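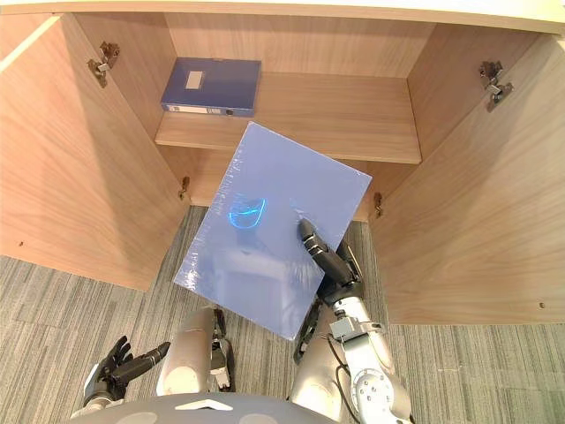
Photo: Aurelio Carretero / Andlow shared workshop

I've been going to the Andlow workshop since December, and the question I get most from friends is when our robot is going to do something cool. Dance, I guess, or flip a pancake. My answer is that putting away a folder is cool, and I'll die on that hill!

Think about what you do when you file something. You find the shelf, you hang on to a slippery thing wrapped in plastic, you tip it, you keep your elbows off the cabinet doors. We spent 17 evenings on that (plus one very long Saturday), and I came out of it with a lot more respect for my own wrists. Shiny film is miserable stuff. The glare moves every time the arm does, and a camera sees a bright blob where you and I just see a folder.

Miranda, the build we borrowed half our code from, went the other way. Special bins, colored tape, everything matte. It's tidy work and I like the people, but my house doesn't have special bins. My house has an oak-look cabinet and striped carpet and paper I should've dealt with 3 years ago. If a home robot needs me to redecorate first, I don't want it.

So my pitch to other hobby groups is to practice on the boring furniture you already own. Leave the doors on. Leave the plastic wrap on too, even though you'll hate me for it by the second night. We're hauling ours over to the Delluvby crowd next, and they've promised us a truly awful filing drawer.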